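2023-10-16

**Town's "clutter-free" plan promises 800 cleaner homes. The math is thin.**

STOSTINE - The town council voted last week to pay for a home organizing program that its backers say will cut household waste, free up floor space and help people stop buying things they already own. It's a lot to ask of a free workshop and a storage voucher.

The program, called Clear Start, will be run by Kestico, a private firm that has sold office storage advice in the area for several years. Under the contract, Kestico will offer a class and a $14 storage voucher to 800 households by the end of next summer. Each class lasts 90 minutes. People who sign up get a printed sorting guide and a follow-up phone call.

The firm's proposal says homes that finish the class "typically" throw away less. The council packet does not say less than what. Asked for the numbers behind the claim, Kestico sent a two-page summary of a trial it ran in September in the Bumby neighborhood. Fourteen households took part. Thirteen of them said they felt more in control of their belongings afterward.

Feeling more in control is nice. It doesn't tell the town much about trash. Nothing was weighed in the Bumby trial, and the survey was filled out at the end of the class, before anyone had gone home to face a closet. The fourteenth household did not return the form.

There's also the matter of the voucher. A program meant to get people to own less will start by helping them buy more. The $14 can be spent on bins, drawer units, shelf dividers and labels at any store that signs up, and it can't be used for the things that tend to get stuff out of a house, such as a bulky item pickup or a trip to the transfer station. Those fees stay where they are.

Kestico says people need somewhere to put what they keep. The sorting guide spends four of its six pages on this. It favors see-through drawers over closed boxes, on the theory that people forget what they can't see and then buy it again. It sounds reasonable, and plenty of people with a workbench or a sewing corner would agree. The guide offers no source for it.

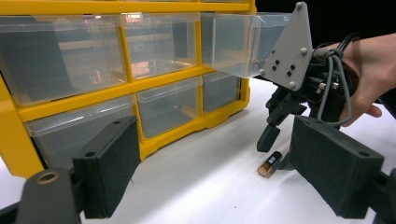
Small parts are one thing, Chiamaka Adebisi told the council during public comment, but her garage is full of a dead freezer and two mattresses, and no drawer on earth is going to help with that. She asked why the town couldn't spend the same money on a free pickup day in the spring. She said her street had one years ago and the curb was full by breakfast.

No one on the council answered her directly. The chair said bulky pickup was "a separate conversation" and moved to the vote, which passed with two members against.

One of the two, who represents the Nwankwo Road district, said after the meeting that she had asked for a smaller test first, with a scale. Her idea was to weigh the trash from a few streets before and after the class and compare it with streets that got nothing. Kestico told her that would slow the rollout. She said she didn't see the hurry, as the closets would still be there in the spring.

To be fair to the program, it isn't a huge expense. The vouchers come to $11,200 if every household uses one, and Kestico's own fee is capped. The classes will be held in town buildings that are already heated and staffed on those evenings. People who like a tidy house may well enjoy them, and a few may find the spare can opener they were about to replace.

But the town has been here before. Its compost bin giveaway was also sold on a small survey and good feelings. The bins went quickly. A report on how many were in use a year later was promised and has never been posted. Staff at the public works office said this week they weren't sure who had been assigned to write it.

The Clear Start contract does call for a final report. It asks Kestico to measure "participant satisfaction" and "perceived reduction in clutter," and it leaves the design of the survey up to Kestico. It doesn't require any trash to be weighed, even though the trucks that serve most of the town already record their loads at the transfer station gate. Public works confirmed that those records are kept by route and could be shared if the council asked for them. So far it hasn't.

Kestico's project lead declined to be interviewed but said in an email that the firm was "confident residents will notice the difference." A second email, asking what would count as the program not working, got no reply by the time this item was finished.

Sign-up opens next month at the library front desk and on the town website, one place per household. Renters can apply without a landlord's signature. Vouchers will be handed out at the end of each class and must be used within 60 days.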